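Wooden table care

Wooden table care is the set of household practices used to keep wooden tabletops clean, level and free of marks. It covers daily wiping, protection from heat and moisture, control of indoor humidity, and the repair or renewal of the finish. The same methods apply to dining tables, desks and coffee tables, though dining tables need attention most often.

Background

Wood takes up water vapor from humid air and gives it off again in dry air. As it does so it swells and shrinks, mostly across the grain and very little along it. A tabletop made from solid boards will be slightly wider in a damp summer than in a heated winter. Furniture makers allow for this by fastening the top to its base with slotted screws, small wooden buttons or metal clips that can slide. When a top is fixed rigidly, the boards may split or cup.

Veneered tops behave differently. A thin sheet of wood is glued to a core of particleboard, fiberboard or plywood, and the core moves much less than solid boards do. Veneer is stable but thin, and it can be sanded only lightly before the core shows through. Water that gets under the edge of a veneer can loosen the glue and raise a blister.

Oak, maple, beech, walnut and pine are all used for tables. Pine is soft and dents easily. Oak is harder but has open pores that hold crumbs and spilled liquids if the finish is worn. Oak also contains tannins, which react with iron and water to form dark blue or black stains. Steel wool is for this reason avoided on bare oak.

Types of finish

Oil finishes, such as linseed and tung oil, soak into the surface and leave the grain easy to feel. They are simple to repair but give limited protection against standing water.

Hardwax oils combine oil with wax. They resist spills better than plain oil and can be touched up in one spot.

Lacquer dries quickly to a clear film. It is common on factory-made furniture. Strong solvents, including some nail polish removers, will soften it.

Polyurethane varnish forms a tough film that stands up well to water. Scratches are harder to hide, and a worn top usually has to be sanded and coated again as a whole.

Shellac gives a warm color and a high shine, but it is easily marked by alcohol and heat. It is found mostly on older pieces.
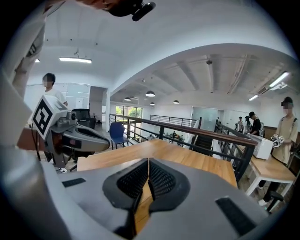
Daily cleaning

Dry dust is removed with a soft cloth, moved along the grain. Sticky spots are wiped with a damp cloth and a little mild dish soap, then with a cloth dampened in clean water, and the surface is dried at once. Scouring pads and powder cleaners scratch most finishes. Silicone polishes leave a shine but can cause new varnish to bead up and form small craters when the table is refinished.

Spills should be blotted before they are wiped. Red wine, coffee and tomato sauce can color an oiled surface within minutes.

Heat, water and light

White rings are caused by moisture trapped in the finish. They often fade after a day or two in a dry room. Dark rings usually mean that water has reached the wood itself, and removing them may require sanding or treatment with oxalic acid.

Hot dishes are kept off the surface with trivets. Cork and thick felt both work well. Rubber feet on lamps and small appliances can leave marks on lacquer over time, and a felt pad prevents this.

Sunlight changes the color of nearly all woods. Cherry darkens, while walnut slowly becomes paler. Objects left in one place leave a patch of a different shade, so it helps to move them now and then. Tables with extension leaves are best opened from time to time so that the leaves and the main top age together.

Indoor humidity is best kept steady, and never above 60 percent for long periods. A table should stand well away from radiators and heating vents.

Renewing an oiled top

The table is cleared and cleaned, then left to dry overnight. The surface is sanded lightly along the grain with fine paper and the dust is wiped off. A thin coat of oil is spread with a lint-free cloth and allowed to soak in, and the excess is wiped away before it becomes tacky. A second coat can be added the next day. Most household tables need this once or twice a year, commonly in October, before the heating season.

Rags soaked with linseed oil can heat up and catch fire on their own. They should be laid flat outdoors to dry, or kept under water in a closed metal container until they are thrown away.
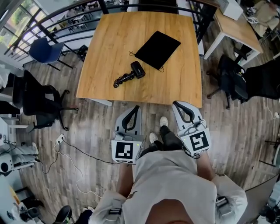

Can an oil finish be applied over varnish?
Oil cannot soak through a sound coat of varnish and will stay sticky on top of it. The varnish has to be stripped or sanded off first, and the bare wood cleaned of dust before any oil goes on.

Repairing dents and scratches

Shallow dents in solid wood can sometimes be raised with steam. A damp cloth is placed over the dent and touched briefly with a warm iron, which makes the crushed fibers swell. The method is unsuitable for veneer, as the heat may loosen the glue. Fine scratches are filled with colored wax and buffed with a dry cloth.

See also

Wood finishing
Veneer
French polish
Furniture restoration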